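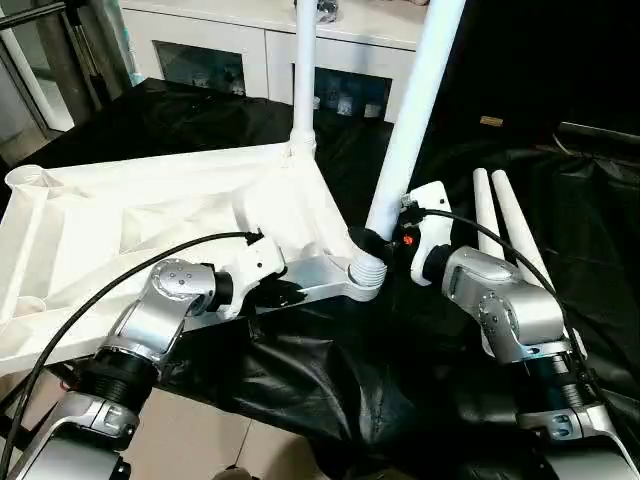
The white base with two tubes up and two more lying on the black cloth.

Pellik drying stand - review
3 November 2019

I have put up a lot of drying racks in small apartments and most of them ended up on the curb, so I'm very happy to say I love this one! The Pellik is a white plastic base with tubes that go up from it, and you hang your shirts and towels off the top. I bought mine at the Nakow store in Skellville back in May and it has been in use ever since.

The base is the best part. It's one big molded piece with ribs and diagonal bracing inside, and it feels solid when you pick it up. One tube goes straight up from its own socket, and another leans out at an angle from a threaded connector with a black cap. Start the thread by hand and go slowly. I got it crooked on my first try and had to back it out, but the second time it went on smoothly.

Putting it together took me 13 minutes (with one break to find my glasses). Lay down an old cloth before you start - white plastic picks up every mark from a garage floor.

Complaints? I have 2. The tubes aren't labeled, and a couple of them are so close in length that I mixed them up. And the link for spare parts printed in the booklet goes to a 404 page. I wrote to the company and got the right link the next morning, so no hard feelings.

My sister has the Athanasiadis stand, the metal one. It holds heavier coats, but it's a pain to move, and I carry mine out to the porch with one hand (great on windy days). I'd buy the Pellik again, and I'm thinking of getting another one for the basement.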